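I got to the Garside a little after four in the afternoon, which is when Wiebke Fröhlich told me she'd be "human again." She's directing The Cherry Orchard there, her third Chekhov, and she had been up late with the last act. We sat in row C with paper cups of tea, and she put her feet on the seat in front (I won't tell the house manager).

I asked her the thing I always want to ask: is it a comedy or not? Chekhov called it one, Stanislavski cried over it, and directors have been picking sides ever since.

"I'm on Chekhov's side until Firs gets locked in," she said. "Then I'm on nobody's. You can't laugh at that old man lying down. I mean, people do! We had a run-through where my own assistant laughed. I didn't even mind."

Her Firs is Yavuz Tokgöz, who is far too young for the part and knows it. Wiebke won't let him do an old man's voice. "He just moves late," she told me. "Everybody else has already left the thought and he's still finishing it."

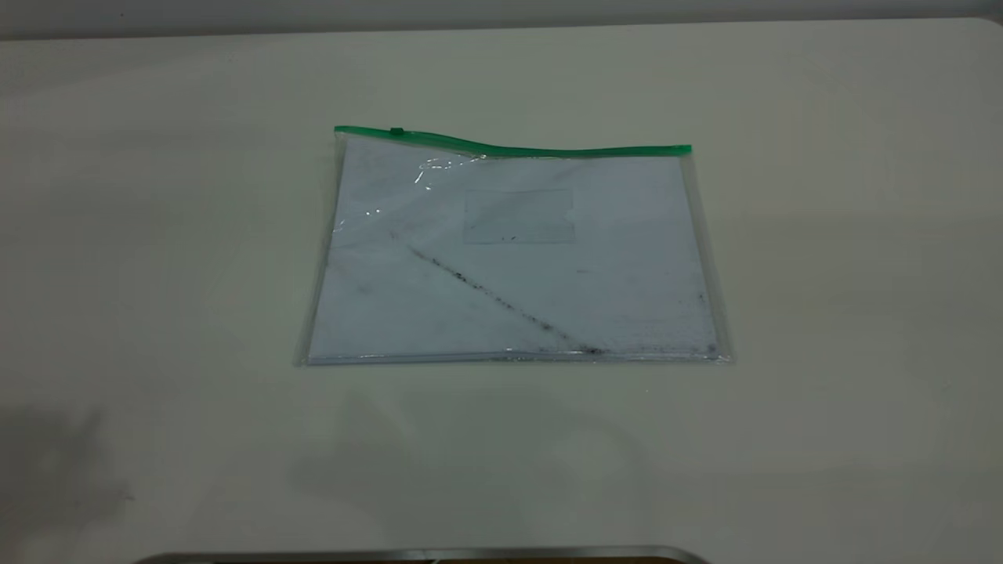
A clear zipper pouch on a pale tabletop.

What surprised me was how much she wanted to talk about Lopakhin. I'd always thought of him as the bulldozer of the play, the guy who buys the estate and starts chopping. Wiebke got a bit heated here.

"He begs them! For two whole acts he's begging them to save themselves, and they talk about fish restaurants. Kamala says he's the only one who really loves Ranevskaya, and I think she's right."

Kamala Pisharody plays Ranevskaya, and she turned up halfway through our chat looking for her scarf. I asked her if that was true about Lopakhin. "Oh, completely," she said. "And she knows it, and she can't use it. She'd have to look at him properly first."

Then there's the breaking string, that odd sound in the second act. I've heard it done with cellos and with something like a car crash. Wiebke has tried 2 versions so far and hates them both.

"I want it far off - so far off you'd ask the person next to you," she said. Then somebody called her from the wings about Varya's keys, and she took her tea with her.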